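Fandari padded folding top, heather grey

I sell a handful of things for the laundry corner and this is the one I'd keep if I had to pick. It's a padded, fabric-covered top that you fold on, with soft rounded corners so you don't catch your hip on it when you're carrying a pile of shirts (I did that for years with the old one).

Size is 142 cm long by 61 cm deep, and the cover comes off with a zip underneath. The grey is a proper flecked weave - it hides fluff far better than the plain navy we used to stock. Lebrun make the fabric and Bruveo do the padding, and between them they've got it firm enough to press a crease with your hand.

I fold a lot of sports kit, and slippery shirts used to end up on my floor all the time! The weave has a bit of grip, so a jersey stays put while you sort out the sleeves.
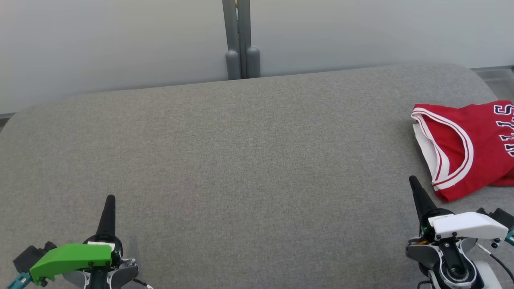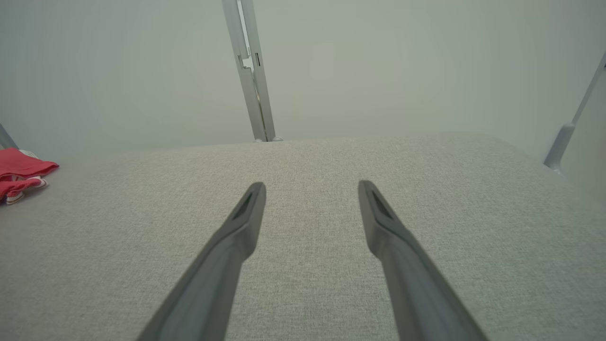 Red jersey on the heather grey, in a loose heap. 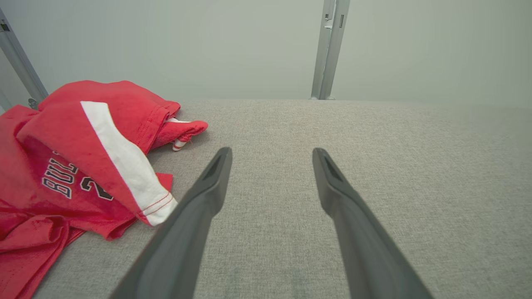 Can I wash the cover with my normal clothes?

Wash it on its own the first time, at 30 degrees, and after that it can go in with anything of a similar colour. Dry it flat and put it back on while it's very slightly damp, as it pulls tighter that way.

The top comes in one box and weighs 17 kg, so get somebody to help you up the stairs with it. There are 2 fixing straps in the bag with the instructions. If you already have the older Sterari base, the straps fit that too - just loop them under the rail and pull.

Next lot due in June. Spare covers are in stock now.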